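4.2 How the drinks round changed

Before the arms came to Hellwig, the residential home run by Dritgate, the afternoon drinks round belonged to whoever was free, and in practice that meant the care aides. Several of them told us in June that they did not want to lose it – it was the one part of the shift when they could sit down beside a resident and hear how the day was going. We took this seriously, and the Erow trials were planned with the aides from the start. They chose the glasses, argued at length over which bottle was easiest to grip, and asked that every task be broken into steps they could stop by hand.

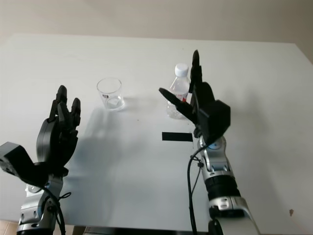
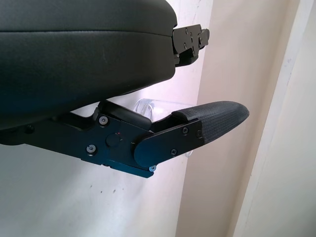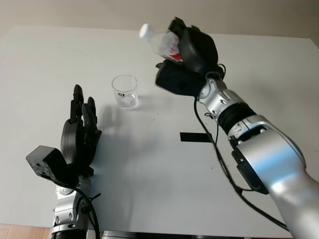 Figure 2. Bottle, glass and cup handling with the Erow setup.

Hellon Papers on Work and Care, p. 37

The aides we spoke with were kinder to the machine than we had expected, and also more exact. One of them pointed out that pouring was never the tiring part of the job; the walking was, and the washing up, and the remembering of who takes thickened water and who does not. Others liked the idea of handing over the bottles and keeping the conversation, though they worried (quite reasonably, we think) that a manager might look at the minutes saved and cut the visit along with them. The building dates from 1929 and its pantry is narrow, so two aides working there already have to take turns, and a table for the arms would need a room of its own.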